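Undercounter glasswasher

An undercounter glasswasher is a small commercial machine that washes drinking glasses in a short, fixed cycle, and it usually lives below the bar top where the staff can reach it without walking off. I've looked after these machines for years, and I keep adding to this entry whenever one of them teaches me something (which is often!).

People mix it up with the dishwasher all the time. The two are cousins, but a glasswasher runs with gentler water pressure and a smaller chamber, and it really doesn't like gravy.
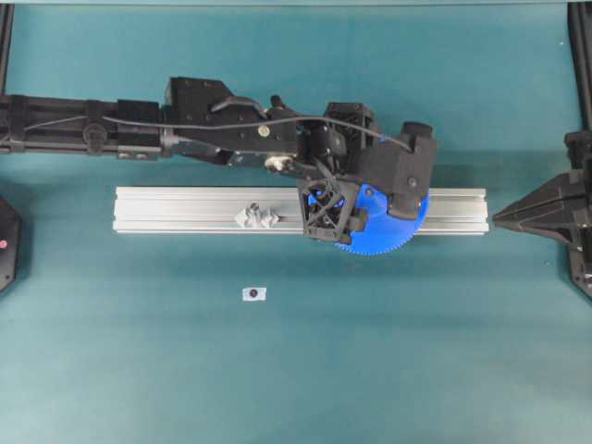
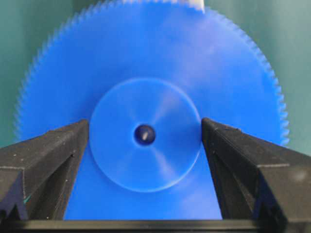
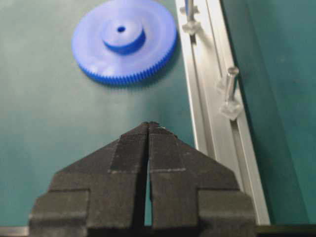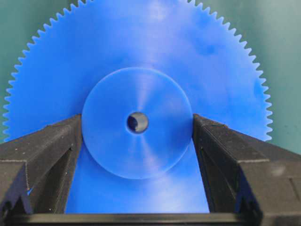
Blue plastic spur gear, seen in the last three pictures.

How it works

The glasses go upside down in a square rack, the rack slides in, and the door comes up or across. A pump then pulls hot water and detergent from a tank in the bottom and throws it through spray arms above and below the rack. After that comes a rinse with clean water from a separate boiler, with a little rinse aid mixed in so the water sheets off the glass and doesn't leave spots.

The wash water gets used again for the next rack, and the rinse tops it up each time. I love this part of the design, but it means the tank gets dirty over an evening, and somebody has to drain it. At the Prustitz, a bar I worked in for six years, we drained at the shift change and again at close, and the glasses came out far better for it.

Gravity drain and pumped drain

Older machines just let the water run downhill to a floor waste. That's fine if the waste is low enough, and a headache if it isn't. A pumped drain pushes the water up to a higher pipe, so you get more choice about where the machine goes. You also get one more pump to clean olive pits out of, and I have cleaned out plenty.

Water softening

Hard water is what kills these machines. Scale builds up on the boiler element, the rinse gets cooler, and the glasses go cloudy. Some models have a softener built in that you feed with salt, others need a separate one on the supply. Alcides Trindade, who taught me the trade, used to hold up a furred element from the Fagundes hotel at every training day and just pass it around the room without a word.

Racks and capacity

Rack size decides pretty much everything else about the machine. My own notes from one June at the Vetia, a wine bar with a single machine, show almost 50 racks on a busy Saturday, and that was with 21 stools and a patio. Tall stemware needs more clearance under the top spray arm, so measure your tallest glass before you buy anything, please!

Beer glasses

Beer people (hello, Jarlath Mac an tSaoi) will tell you that leftover rinse aid ruins the head on a pint. They have a point if the dose is set too high. I turn it down a little at a time and test with a plain glass of water: if it drains off in an even film, leave it alone. New glasses often need a few washes before they behave.

Daily care

Pull the filters and rinse them under the tap. Take the spray arms off and check the jets for lemon seeds and bits of label. Wipe the door seal, and leave the door open a crack overnight so the inside can air out.

See also

Rinse aid
Pass-through dishwasher
Ice machine
Grease trap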